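Pevstead Korfball: frequently asked questions
Last updated 15 March 2018

What is korfball?
Two mixed teams, two baskets on poles, one ball. Each team has eight players, four women and four men. There is no dribbling and no running with the ball, which comes as a shock to anyone raised on basketball and as a relief to anyone who was never any good at it.

Do I need experience?
No. Most of us had none, and on some evenings you would struggle to tell that we had gained any. 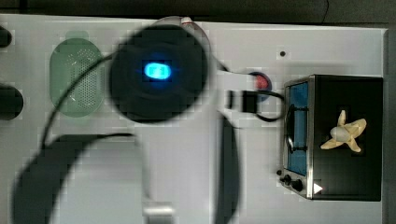
How are teams picked at training?
Names go into a bowl and come out again, women first, then men. Zofia Urbańczyk does the drawing, as she is the only one trusted not to peek. Any vessel will do, and a pale green colander like the one on the white table would serve very nicely, provided the slips of paper are bigger than the holes. Swaps are allowed if both people agree before the warm-up. Sulking is allowed until the whistle.

What should I wear?
Shorts, a T-shirt and indoor shoes with soles that don't leave marks. Our match shirts come from Grulier and run small. Order a size up, or two if you have been at the biscuits.

What does it cost?
Your first 4 sessions are free. After that it is £8 a session, or £106 for the season. Pay at the hall, by card or cash. We can't change large notes.
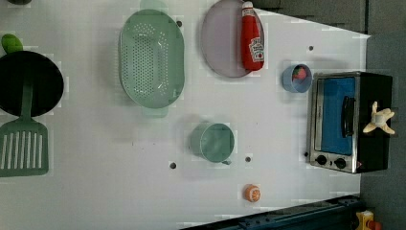 Toy frying pan, slotted spatula and colander.

Can my children come?
Juniors from the age of eight train before the adults – lower posts, smaller ball, far better manners. Under-eights are welcome to watch with a grown-up.

Who do you play against?
Mostly Lurnora, who are friendly, and Parisi, who are tall. Away fixtures start in March, and lifts are arranged on the night.
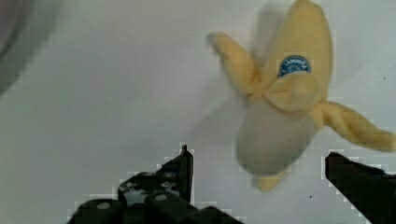
If you say you're coming to an away match, please come. We need all eight, and turning up with seven means an awkward chat with the referee and a long afternoon for whoever is left unmarked.

Is it really non-contact?
On paper, yes. Bring a plaster.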